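What to See at the Troltetti Open Day

The robot workshop at Troltetti opens its doors to school groups each July. The visit has 3 stops and starts at 10 a.m. in the Flondport hall.

At the first stop, Rafail Karras explains what a gripper is. A gripper is a tool that holds things, the way your fingers do. Some grippers are fixed to a robot arm. Others are held by a person, who does a job with them while a camera records it. Each recording is called a demonstration. A robot program named Borik learns from these recordings. It has nearly 600 so far.

At the second stop, you can watch the work. Hard things, like blocks, keep their shape when they are squeezed. Soft things bend and bunch up, so they are harder for a program to learn.

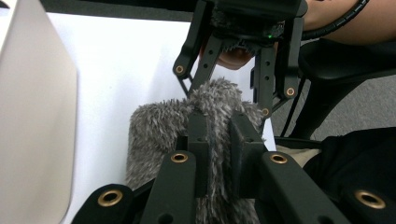
The third stop is the question table. Periklis Spanos answers questions there until noon. Please keep bags off the work tables and ask before touching any tool.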